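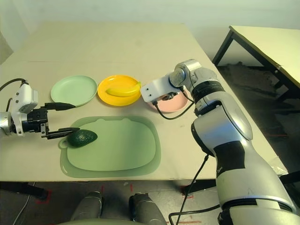 Valentin Sima asked after the last lecture why we bother comparing grippers on fruit when the manufacturer's data sheet already lists a maximum payload. Payload was measured on a steel block, held square in the jaws. Fruit is curved, varies from piece to piece and bruises. The data sheet won't tell you how a long finger behaves on a rounded surface, and that is the subject of these notes.

Week 4: Comparing two-finger grippers on a two-arm station

Reading: Lamptey lab manual, section 2. Bring a printed copy to the Ilside lab, as the bench computers are not on the student network.

1. What is being compared

The test items are an avocado and a banana. The avocado starts on the green cutting board and the banana on the yellow plate. The left arm carries a black gripper with long, slender jaws. The right arm carries a smaller, dark mechanism on a white angular bracket. Treat the arm, bracket and gripper as one unit when you write up your results. Changing the bracket moves the tool centre point, and the calibration has to be repeated.

2. Finger length

Long fingers reach over the rim of a plate or board while the wrist stays clear of it. The cost is stiffness. For the same load at the tip, deflection of a plain finger grows with the cube of its length, so doubling the length gives eight times the bend. Real fingers taper and the joints have play, so measure the deflection as well as calculating it.

3. Approach

An avocado lying on its side can be gripped across its width or along its length. Across the width is the usual choice. Close at low speed and stop on motor current. Stopping on position assumes you know the size of the fruit.

A banana on a plate is harder. The plate limits how far the lower parts of the fingers can travel, and the curve means that a grip away from the centre of mass lets the fruit swing. Record the grip point for every attempt.

4. Cables

Both arms have cables that loop out near the wrist. Run each planned motion at reduced speed first and watch the loop at full wrist rotation. Ovidiu Roman's group at Millell lost a morning to a connector that pulled out partway through a run.

5. Trials

Each group completes 200 trials per gripper, split evenly between the two items. Last year's combined file had 467 usable rows after dropped logs were removed. Use the Trultbridge template and leave failed grasps in.

Score each trial as held, slipped or missed. Slipped means the item left the surface and then moved in the jaws. If you can't decide, replay the wrist camera log before scoring.

Reports are due in March. Include the raw file with your submission.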